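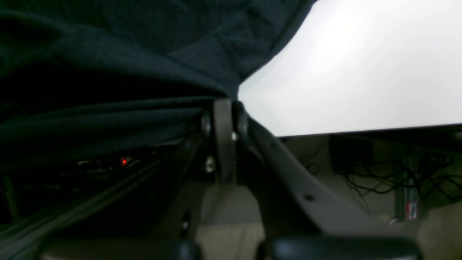
Page 2 of 242

News > Community > Stostthorpe

September 17, 2018
By the Stostthorpe news desk

I spent my morning up to the elbows in dark fabric at the Tulus clothing sort, and I loved it! The cloth on my table was a deep navy, nearly black (my favourite colour, so I'm biased), and it wrinkled the second I looked away. Tulus has been collecting since March and has now taken in 2740 pieces, some 1000 of them still to be folded. I'm slow, but I got faster after the first cup of tea.

The folded piles go to the Pristunow hall, where you can pick out what you need for free. Bring your own bag, and if you've got spare coat hangers, bring those too – they're always short.

Recent items
Solís bakery moves to bigger shop
Pristunow hall gets new heaters
Stostthorpe library changes its hours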